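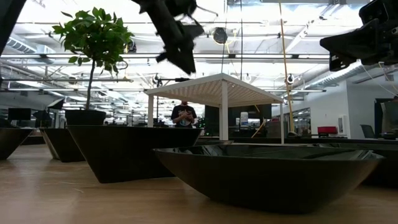 ロボットの模倣学習まわりの連投です。前から「失敗したデモって本当に全部捨てていいの？」と気になっていて、やっと数字が出たので書きます。長いです、すみません！(1/13)

タスクは卓上の片付けと配置。黒い器とか鉢植えとか、大きさも形もばらばらなものを双腕で動かします。遠隔操作で集めたデモは全部で600本。うちの班としてはかなり頑張った量です。(2/13)

で、普通は操作者が「失敗」ボタンを押したデモは学習に入れません。今回それが113本ありました。もったいない……集めるのに何日かかったと思ってるの……という気持ちから始まった研究です(動機が貧乏くさい)。(3/13)

やったことは単純で、失敗デモを時刻で切って、失敗の直前までを「途中までは良い動き」として学習に戻しました。どこで切るかは、手先の速度と把持力の変化から自動で決めています。この切り出し処理に班内で Naseo という名前がついてます。由来は聞かないで。(4/13)

比較は三つ。成功デモだけ、失敗も丸ごと全部、Naseoで切った失敗を足したもの。方策のネットワークも学習ステップ数も同じにそろえました。ここをそろえないと査読で絶対突っ込まれるので、Kazimír Malýさんにしつこく設定ファイルを見てもらいました。感謝！(5/13)

評価は各条件85試行ずつ。成功デモだけの方策は43回成功でした。ほぼ半分。これが基準です。失敗を丸ごと入れたほうは下がりました。まあ、そうですよね。(6/13)

切って足したほうは、ちゃんと基準を上回りました。条件別の細かい表は原稿に載せるのでここでは我慢しますが、ログを三回見直すくらいには驚きました。(7/13)

面白かったのは増え方です。つかむところの成功率はほとんど変わらなくて、効いたのは「近づき方」でした。失敗デモの人って、変な角度から入ったり、一度引いてやり直したりしてるんですよね。その前半だけ見せると、方策が初期位置のずれに強くなるみたいです。(8/13)

黒くてつやのある器がとにかく難しい。天井の照明が縁に映り込むので、カメラ画像だけだと輪郭がふらふらします。細い幹の木も苦手で、葉っぱのかたまりに引っぱられて手先の高さがずれがち。物の選び方を間違えたかも、と八月の自分に言いたい。(9/13)

あと視点の話。手元のカメラだけで学習した方策は、背の高い物の向こうに別の物があると急に迷います。固定カメラを足すとましになるけど、今度は背景で動くものにつられる。背景をランダムに差し替える水増しを入れて、だいぶ落ち着きました。(10/13)

うまくいかなかったことも。切る位置を学習で決めようとして Yazdani という版を作ったんですが、データが少なすぎて、ほぼ全部のデモを冒頭で切ってしまう子になりました。慎重すぎる。いまは寝かせてます。(11/13)

よく聞かれそうなので先に。「失敗の後半は使えないの？」は、Laine Baranauskienėさんが回復動作の学習に使う方向で試しています。倒した物を起こす動きとか。私も早く結果が見たい！(12/13)

コードは整理中です。コメントが自分宛ての愚痴だらけなので、そこを消してから出します。切り出しのしきい値をどう決めたか知りたい方はリプください、図つきで返します。(13/13)

追記：しきい値の質問をもう二ついただきました。速度のほうは操作者ごとに正規化しています。せっかちな人とのんびりな人で全然違うので、ここを飛ばすと切る位置がめちゃくちゃになります。把持力のほうは全員共通のままです。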